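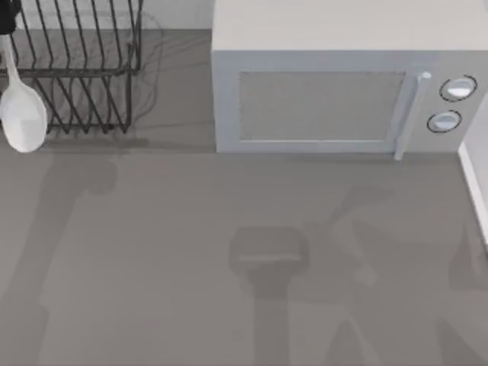

The Sernham Water Office is beginning its yearly program of hydrant flushing and main cleaning. The posts in this thread set out what residents and businesses should expect. Please read to the end before calling the service desk.

1/ Work starts in the Trerkell district and moves east toward the river. Crews will open hydrants one street at a time. A card is left at each address two days before a crew is due.

2/ Water service stays on during flushing. Pressure may drop for up to 90 minutes while a crew is on your block. Water may also look yellow or light brown. The color comes from iron and other minerals that settle in the pipes over the year.

3/ If your water is discolored, run the cold tap nearest the meter for 20 minutes. Do not run the hot tap until the cold water is clear. Hold off on laundry, especially whites.

4/ Customers who use water for medical equipment at home should register with the service desk. Registered customers receive a phone call the evening before work on their street. Last year's registrations do not carry over.

5/ Restaurants, child care centers and dental offices in Trerkell may ask for a set time slot. Requests go to Hortensia Carrasco, Business Accounts, at least one week ahead. Slots on Sriwong Avenue are already full.

6/ The program covers almost 600 hydrants this year. Those on the Zasard side of the rail line were flushed in May, after the valve replacement there, and are not included.

7/ Several residents have asked where the flushed water goes. It enters the storm drains and from there the lower pond. Crews remove the chlorine at the hydrant with a diffuser - the metal box you may see attached to the outlet. Please keep children and pets away from it.

8/ Parking: do not park within 20 feet of a hydrant on the day shown on your card. Vehicles blocking a hydrant will be moved to the nearest open space on the same street. There is no charge for this, but the crew cannot wait for owners to return.

9/ Correction to post 4: registration can also be done by mail, using the form on the back of the September 2025 bill. Tarek Chamoun in Customer Records has confirmed that forms already sent in will be honored.

10/ Street lists are posted at the service desk and in the main library, and are updated each evening. Questions about low pressure that lasts past the end of work on your block should go to the night line - the number is printed at the top of your card.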